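Speaker notes: Good Manners for Robots That Pour
Cerko practice day, 3/19/23
Talk length: keep it under the half hour, leave time for questions

OPENING

Good morning! Say thanks for the early slot, then straight in. Ask for hands: who has written a rule for a robot that everybody on the team could recite and no one followed? (Wait for the laugh. Put my own hand up.)

I love this topic, so slow down here. People think written practice is the dull end of robotics. I think it's where the good arguments are. You sit down to write "the robot shall serve a drink safely" and an hour later you are still on the word "serve."

WHERE THE RULES CAME FROM

Hela started as a page of lab habits. We wrote down what the best operators did without thinking about it, then took out anything we couldn't check. The first draft had 59 rules. The one we use now has 9, and it fits on one sheet taped up next to the station.

Mention that we review it every November. Old rules have to earn their place again.

Slide: the whole sheet. Don't read it out, they can read.

THE RULES I WANT TO TALK ABOUT

Hold low. Fingers go on the lower part of the cup and stay off the rim. A person is going to put their mouth there. Same rule you'd give a new hire at a coffee bar, and I think that's a great test for any rule on the sheet.

Park the idle hand. Two-handed robots make people nervous when the second hand wanders. It gets a waiting position, away from the taps, and it goes back there between moves.

Cup under the tap before the lever moves. Sounds obvious! Write it down anyway. The check is done by camera every time, including on a refill.

Fill to a line, and put the line well below the rim. We argued about this one longer than any other. A half cup that arrives tidy beats a full one that needs a towel.

Clean on a schedule. Polished steel shows every smudge and it also throws reflections back at the cameras, so a wipe-down is part of the vision setup as much as hygiene. Log it.

FROM THE STATION

Three slides, go through them quickly and let people look. Point at the fingers low on the glass in the first two. On the third, point out the taps and the plastic cup standing on the table.

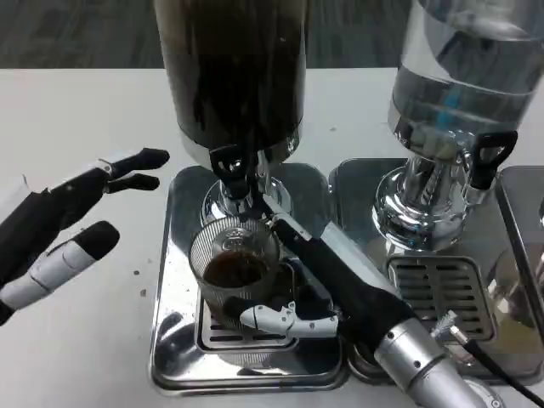
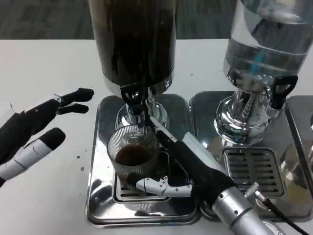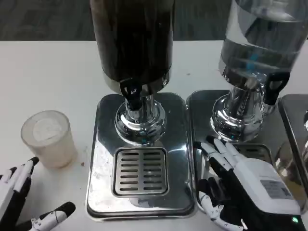
HOW WE CHECK OURSELVES

The Lie protocol: 300 pours per cup type before a setup gets signed off, and anyone in the room can stop a run. No explanation needed at the moment of stopping. Write the reason afterward, in plain words.

Firnix keeps the log. We're past 3,000 pours in it now, and my favorite part is the comments field. "Grip fine, looked rude" is a real entry. We changed the approach path because of it.

Tell them to keep the failures in the log with everything else. A stopped run counts as a run.

IF SOMEONE ASKS

Hot drinks: separate sheet, stricter, still in draft. Don't promise a date.
Glass or plastic: both allowed, but each gets its own grip settings and its own sign-off.
Can they have the sheet: yes! Copies are by the door. Please scribble on them and send them back.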